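Quick one before work. Still off the phone in the evenings, day 14 now. Zultell app deleted, then reinstalled, then deleted agian. Gönül says that counts as quitting twice. 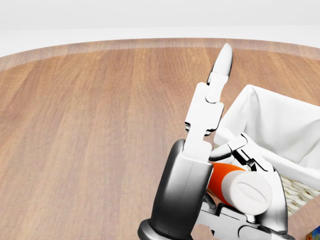
*Round table, white basket.*

Sleep is better. Not great — better. In bed by ten most nights, up once, back down. Coffee stops at noon, which I hate. Thursday I cheated and was awake reading about boilers till two.

Reading paper books again too. Finished the Haslam one Kadir lent me, 255 pages, good middle, silly ending. He wants it back. He'll wait.
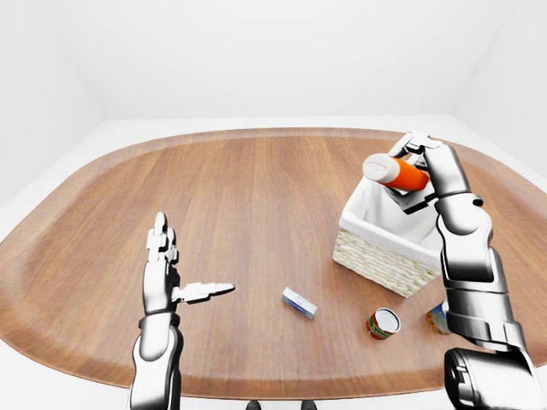 ## What I miss

Group chat, mostly. Missed Perihan's whole moving saga and had to get it secondhand from Nazmiye, who tells everything backwards. Also maps. Got lost walking to Wunham, a town I lived in for years.

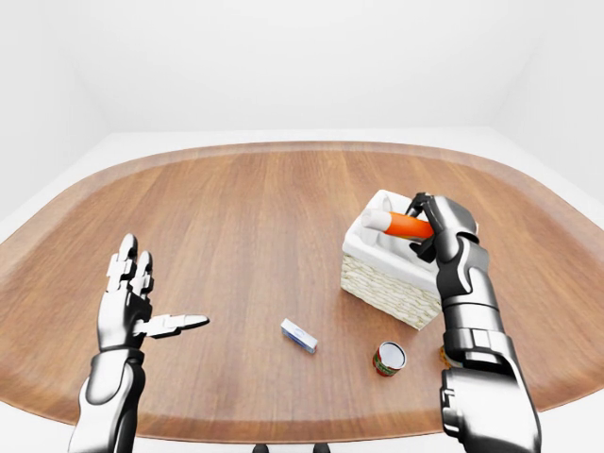

*White walls, wood grain, fingers up.*

Don't miss the news. Dont miss the step counter either — it said 1,936 on a day I swear I walked everywhere.

Plan for February: phone stays in the kitchen overnight. Need an alarm clock, a loud one. Suggestions welcome, nothing that glows.

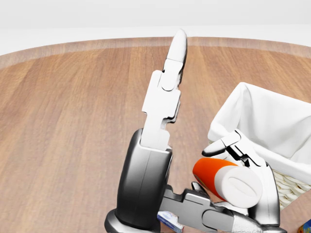 *Basket on the right again.*

Ok, bus.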